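Jar talk – speaker notes – Pamthorpe hall, September 9, 2023
(25 mins incl. questions, DON'T run over, Satish is on straight after with the dehydrators)

Open. Thank Anathi for the tea. Say who I am, preserving group since it started, no qualifications, lots of burnt pans.

Ask for hands up – who's got a cupboard where the lids don't match the jars? Wait for laugh. Everyone puts a hand up. Move on quick.

Main point, say it early: lids go before jars do. Glass lasts donkey's years. The lid is the bit that fails and it's the bit people keep using.

Numbers slide. We got through 1,000 lids at the June swap. 200 went straight in the metal bin. Rust mostly, some dented, some just stank of pickle. Don't dwell, people glaze over.

What I look for, in order:
Rim first. Run a thumb round it. Any chip in the coating or bend in the edge, out it goes.
Then turn it over, look at the sealing ring. Cracked or gone hard = bin.
Smell it. Chutney lid on strawberry jam, no thank you. Tell Arvid's story (the lemon curd one) but keep it SHORT this time.
Flat test last. Put it on a table, press the middle.

Have the box of duds ready to pass round. Start it from the left hand side, last time it never got to the back row.

Next slide, flat test. Talk over it, leave it up while the box goes round. 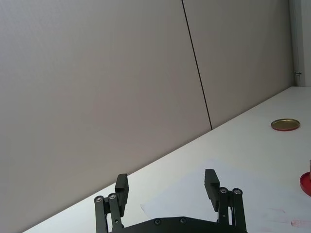
Gold top, red rim, laid flat on a white table.

Points to make with this one up:
Table matters. Has to be properly flat, hard, nothing on a cloth. A wobble on a cloth tells you nothing.
Colour tells you nothing either. People ask every time if gold is better. It isn't. Pick what you like the look of, a bit of red looks nice on a Christmas jar.
Wipe the table down between batches. Fruit juice gets everywhere and then it's on the next lid.

Pause here, sip of water.

Storing them. Lids and jars seperate. I keep mine in Kekana tubs, sorted by width, a bit of masking tape on the front. Amr does his on a string through a drilled hole, which ruins them, say so nicely – he's in second row.
Dry before they go away. Bone dry. Tea towel overnight, airing cupboard if you've got one.

Buying new. Prurkeo sell them loose, Landis only in the big box of 2,000, so that's one for the group order. Mpho has the list, put your name down by the end of the break. Cash on collection please not on the day you order.

Check width before you order!! Bring a jar with you if your not sure. We had someone go home with a whole bag of the wrong size and it wasn't even me.

Question I always get: can I reuse a shop lid? Fridge jam, fine, if it passes the checks. Anything going in the cupboard till next summer, new lid. Be firm on this. Don't get dragged into the wax disc argument, there isn't time.

Other question: dishwasher? I don't. Hot soapy water, soft cloth, no scourers.

If time – show how I fill to the neck and put the lid on hot. If no time skip to the sheet.

Handouts on back table. Get dud box back before anyone leaves with it. Hand over to Satish.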